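February
Posted by the secretary, Gesora Hall
4 min read

Minutes of the furniture meeting, Thursday, 7 p.m., small room

1. Minutes of the last meeting
Taken as read. One correction. The last minutes said the plastic furniture had been "well received." The meeting could not find anyone who had received it well, and the words were struck out.

2. Chairs
The proposal is still to replace the old stacking chairs with 118 of the white Pirko chair. The supplier's sheet says they are light enough for anyone to put out. The chair was passed around and most people agreed it was light. Several wondered what would happen to it on the terrace in a wind, and the sheet has nothing to say on that. The raised rim around the seat was also raised as a place for crumbs and rainwater to collect. 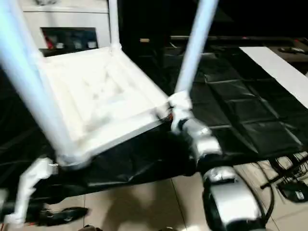 One member asked why we need 118 chairs when the best turnout last year was 62, and whether the larger number had come from us or from the supplier. It was admitted that the larger number is where the discount starts. The same member said a discount on chairs we never sit in was not much of a discount, and wanted that written down.

No order to be placed until the price for a smaller number is known. Storage was not discussed, though it will have to be. The cupboard has not grown.

3. Parts and markings

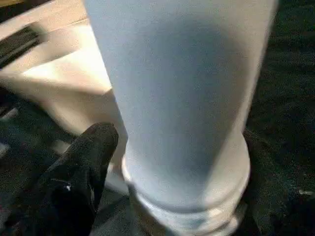
Spare parts were next. The offer says every component of the Tuvo table can be reordered singly from the depot in Cáceres, which sounds fine until you try to work out what to ask for. No number or label can be made out on the white tapered piece with the stacked rings at its base, at least on the side we have a picture of, and a form that begins "enter part code" will not get us far. The supplier is to be asked for a parts list in writing. Replies by phone will not count, given how the last one was remembered differently by everybody who heard it.

4. Tables

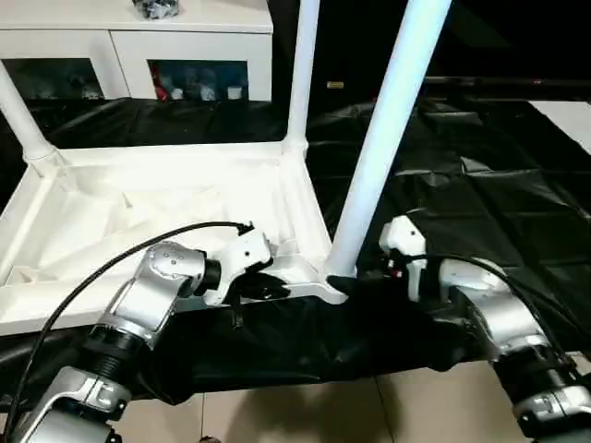

Hall Furnishings Group, Gesora

The underside was thought more informative than the top. There is a raised rim and a pattern of diagonal ribs, and the legs go into flared sockets at the corners. The offer calls this "reinforced." Whether ribs in white plastic amount to reinforcement under a full tea urn was argued for longer than it deserved. The chair asked if anybody had tried it with the urn. It had not been tried.

A separate complaint was that a table this shape gets carried through the side door the wrong way up, legs first, and takes the paint off. The old tables did that too, so it was not held against this one.

Setup time is given in the offer as "minutes." Our own guess for the whole hall, with the usual number of people helping and the usual number watching, is about 60 of them.

Agreed to ask for 2 tables on approval for one month, to be used at the soup lunch with the urn full. If they bow, they go back at the supplier's expense. If the supplier won't agree to that, we will have learned something anyway.

5. Color
The offer now includes a gray version at the same price. Some felt gray would hide marks. Others pointed out that we said the same about the gray floor and look at it. A vote was called for and then withdrawn. 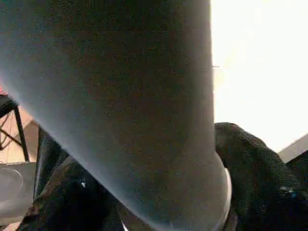

Item 5. Gray tapered section, pale rim at one end.

Members were reminded that colors in photographs are no guide to colors in the hall, where the lights turn everything slightly yellow. A sample in gray to be requested along with the tables.

6. Any other business
The key to the side door is missing again. The old chairs are not to be promised to anyone yet, including the people who have already been promised them.

Next meeting when the written parts list arrives. The meeting closed at 8:40 p.m.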